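Leave the Counter Alone: Against the Cleared Kitchen 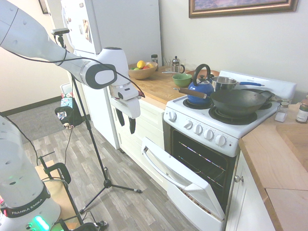

Serville, 15th February

Most advice on small kitchens starts from the same instruction, which is to clear the counter. Put the kettle in a cupboard. Put the fruit in a drawer or in the fridge. Hang the pans inside a door. The result photographs well and is tiring to cook in, and I would like to argue for the opposite position with some attention to how a small kitchen is used.

The kitchen above is a fair specimen of the ordinary sort. A light wooden countertop runs over white cabinets and drawers, between a white refrigerator and a white electric stove. The fruit is in a woven bowl, the French press is beside a drinking glass, and the kettle lives on the front left burner. A tidying consultant would remove nearly all of it. I would leave nearly all of it where it is.

Consider the kettle first. A blue stovetop kettle takes up one burner, and the standard objection is that the burner is lost. It is lost only when four things are being cooked at once. I kept a tally in my own kitchen through one April and used all four burners on one evening, when my sister's family came for dinner. On the other 29 days of the month the kettle could have stayed put. Moving it into a cupboard and out again costs a bend, a door and a reach each time, and in a house of tea drinkers that adds up to something like a chore.

The same reasoning covers the saucepan. A pan that is used every day and washed every day has no need of a cupboard. It needs a place where it can stand without being in the way, and the back of the stove is that place, provided the handle is turned so that it does not hang over the front edge. Side is acceptable if there is counter beneath it. Front is not, particularly where there are children.

Fruit is the stronger case. Apples keep longer in the fridge, and I don't dispute it. They are also eaten less. When I moved ours from an open bowl to the crisper, the bag of apples that used to be finished in a week was still there in the third, and a fair number went to the compost. A lemon on the counter gets squeezed over things. A lemon in a drawer behind the celery is discovered later, hard as a golf ball. Storage life is the wrong measure for food that is meant to be eaten soon.

I part company with the clutter enthusiasts on three points.

The first is depth. Kadir Uçar, who fits kitchens and has put in 85 of them by his own count, taught me to treat a counter as two strips. The rear strip holds what stays. The front strip is for work and should be bare before anyone picks up a knife. On a standard bench the rear strip can be 20 centimetres deep without hurting anybody. A serving bowl that has drifted forward of the coffee gear is a working object and ought to be put away or put to use by the end of the day. It is always a bowl that drifts, in my experience.

The second is the refrigerator door. Magnets and papers near the top are fine, because that is eye level and the papers get read. Once they spread down to the handle they get knocked off and end up under the appliance. I allow 11 items on ours. The number is arbitrary but it is enforced.

The third is the floor. A bin beside the refrigerator is well placed for trimming and unpacking. A bag leaning against that bin is a different matter, and so is another one sitting on top. Bags on a bin mean the bin cannot be opened without shifting something, so scraps are left on the counter instead, and the mess people blame on the kettle starts there. Of all the changes I would make in a kitchen of this kind, that would be the first, and it costs nothing.

Teresa Hayes, who edits this page, objects that visible things gather grease. She is right about anything within reach of a frying pan. My answer is that things used daily are washed often, and a jar with a lid can be wiped in passing. What gathers grease is the ornamental row of oil bottles and the cookbook on its stand. Those I would gladly see in a cupboard.

The test I use is the date of last use. If an object was used yesterday and will be used tomorrow, it stays out. If it has not been touched in 30 days, it goes in a cupboard, and the highest one at that. Everything between the two can be argued over by whoever does the cooking.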